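Section 4: Getting your music library into Mokeck

Now comes the fun part! By the end of this section every song you own will be in one place, tagged, sorted and ready to play. Set aside an evening if you have a big collection, and put something good on while you work.

Before you start
Mokeck reads MP3, FLAC, OGG and WAV files. It does not read files with copy protection, so anything from an old subscription store will show up gray in the list and won't play. Make sure you have finished Section 3 and that the green "Ready" word is showing in the lower corner of the main window.

Caution: Back up your music first. Step 5 writes new tags into the files themselves, and there is no undo once you close the program.

Adding your folders

1. Open Library and choose Add Folder.
2. Pick the top folder where your music lives. Mokeck looks inside all the folders under it, up to 6 levels down.
3. Leave "Watch for new songs" checked. Any download you drop in later will turn up in the library on its own – I love this feature and would never switch it off.
4. Click Scan. You can keep playing music during the scan, but don't move or rename files until the bar is full.

Note: On our test laptop a folder of 140 albums went through before the coffee was ready. Network drives take a good deal longer.
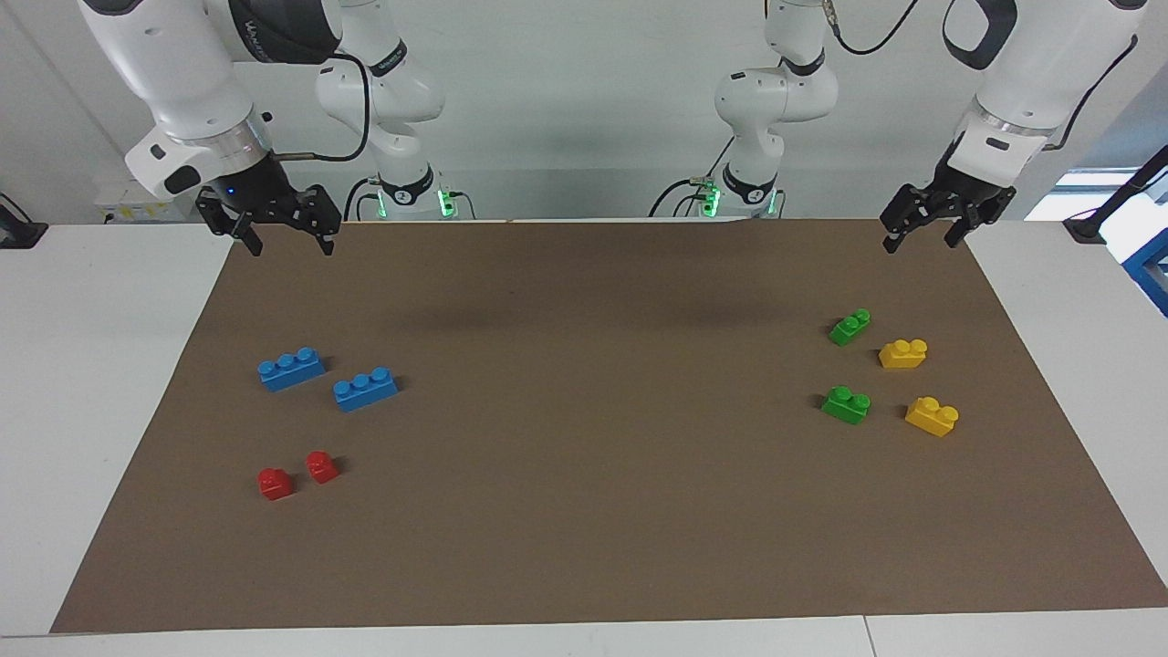
Fixing tags and names

5. Go to Tools, then Tag Helper. Songs with missing artists, odd titles or "feat." written in different ways are gathered in one list. Select the ones you want, choose a style for featured artists ("ft.", "feat." or "with") and click Apply.
6. Check the Preview column before you save. Website names stuck on the end of a title are removed here too, and it's a real pleasure to watch them go!

Note: If an artist is split in two because of an accent, like Polák and Polak, drag one name onto the other and pick the spelling to keep. Mokeck remembers your choice for future songs. Thanks to Přemysl Vondráček for sending in so many tricky Czech and Slovak names.

Evening out the volume

Mixtapes and singles from different places can be wildly different in loudness. Right-click any playlist and choose Level Volume. This changes playback only, so your files stay exactly as they were. Live sets sound best with "By album" turned on, or the quiet songs will jump out at you.

If something goes wrong

The scan stops at one file: the file is most likely damaged. Click Skip, let the scan finish, then look under Library, Problem Files.

Songs appear twice: you have added a folder and also a folder inside it. Remove the inner one. Your play counts are kept.

Cover art is missing: covers must be JPG or PNG and sit in the same folder as the songs. Name the file "cover" and scan again.

Error 57: Mokeck is not allowed to write to the folder. Change the folder's permissions, or copy the music somewhere you own.

Guide text by Davina Pringle, updated August 29, 2020. Go on to Section 5 to build your first smart playlist.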